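Notes on the kitting cell, June

Treton moved small-parts kitting to simulation-first in the spring. Before that, a new pick routine was written at the cell, on the line's time, with an operator standing by to hit stop. Now the routine is built and tested in simulation at the Burkberg office, and the cell sees it only after it has passed. I have worked on both sides of this. I ran kitting for six years and now write the routines, so the change in hours and tasks is easy for me to compare.

The test task is deliberately simple. Dice stand in for the parts. They are small, they have flat faces, and the pips make orientation easy to check in a render. The arm has to deal with each die relative to a square pad, which plays the role of the kit tray.
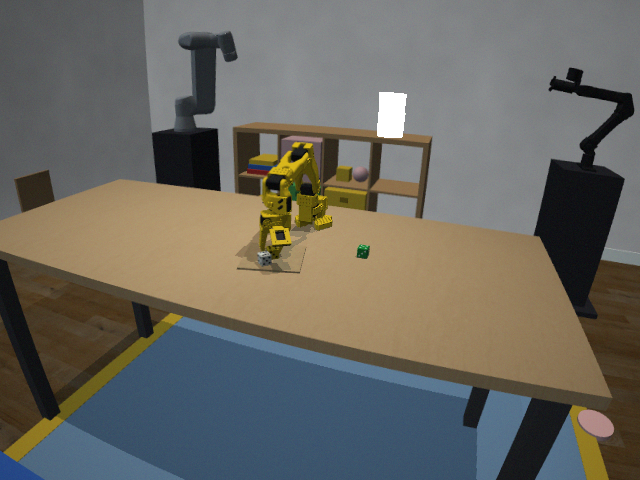
A routine gets 500 runs with randomized start positions. It needs a clean result on all but 2 to go forward. The first version of the current one failed 78 times, mostly on approach angle when two parts were close together. I changed the pre-grasp height and the order of picks, and reran it overnight. Total for the month was 1,754 runs across all versions. At the old cell that would have meant weeks of lost shifts.

The operators' work has changed more than mine. Fadwa Kamel used to load trays for a full shift. Her job now is to review failed runs and tag the cause, then confirm the fix at the cell. She gets the list at 7:30 in the morning and usually has it tagged by lunch. The tags go into Listine, our ticket tool, and I work from those.
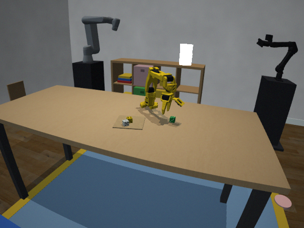
Tagging depends on knowing how a tray gets loaded by hand. The software reports a position error and a step number, and neither explains much. With two dice already on the mat and the green one still outside it under the gripper, Fadwa looks first at how much room is left for the third. She knows from the floor that people set the first part down too near the middle and then have to shuffle everything over. The planner did the same thing. We added a placement offset, and that class of failure dropped out of the next batch.

Pay is the part that hasn't been settled. Review work is still graded as line work. The Yurchenko line has the same arrangement, and two people there asked for regrading and were told to wait for the fall review. I think the grade should follow the task. A wrong tag costs me a day. 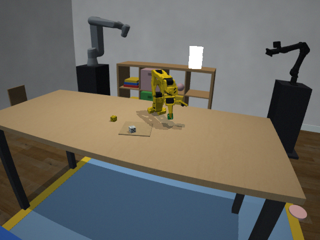 There is also less talk during a shift. Kitting was four people at one bench, and you learned the job by listening. Review is done at a desk with headphones on. We have started a half-hour session at 2:00 where the reviewers go through the odd cases together, and the newer people ask more there than they do in Listine comments.

Next change is a lower gripper speed over the last inch of approach. It adds time to each pick, and I want to see the failure counts before I argue for it.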